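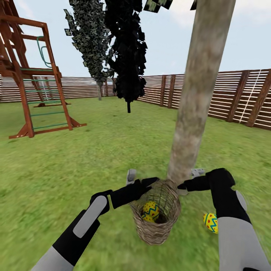
Dois braços junto ao cesto, no quintal simulado.

Protocolo de Tillow

O Protocolo de Tillow é um conjunto de boas práticas para avaliar robôs em tarefas domésticas simuladas, e é o que eu uso no dia a dia, então já aviso que este verbete tem lado! A primeira versão saiu em 17 de abril de 2021, escrita pela equipe do simulador Grolby, e a revisão de maio mexeu quase só na parte de registro (que era mesmo uma bagunça).

Regras gerais

Cada tarefa precisa de uma frase de objetivo escrita antes de qualquer tentativa, tipo "todos os ovos dentro do cesto". Parece bobagem, mas já vi muita gente mudar o critério no meio do caminho. São 100 tentativas por tarefa, com a posição inicial dos objetos sorteada e a semente guardada junto do resultado. Tentativa abortada conta como falha, e fim de papo.

O catálogo atual tem 188 tarefas em 3 níveis de dificuldade. As de jardim ficam no nível do meio, e eu acho pouco: pegar objeto arredondado na grama dá um trabalho danado.
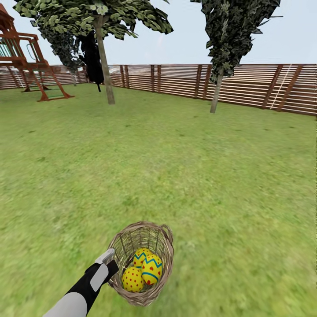 Pode-se mudar o atrito dos objetos para facilitar a pega?
Só se o valor novo for publicado com os resultados e valer para todas as tentativas da tarefa.

Registro e câmeras

O protocolo pede o vídeo inteiro de cada tentativa, sem cortes, inclusive das que deram errado. Quem usa câmera no punho entrega também essa visão, sincronizada com as outras. No Paracha, que é o visualizador que quase todo mundo usa, dá para abrir tudo lado a lado (travando um pouquinho, mas dá).
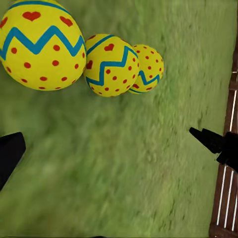
Ovos decorados sobre a grama, entre os dedos da garra e a borda superior.

Críticas

O pessoal do laboratório Drosach reclama que o sorteio de posições às vezes cria situações impossíveis, com objeto encostado na cerca. Concordo em parte! A revisão permite descartar essas sementes, desde que a lista seja divulgada antes do teste.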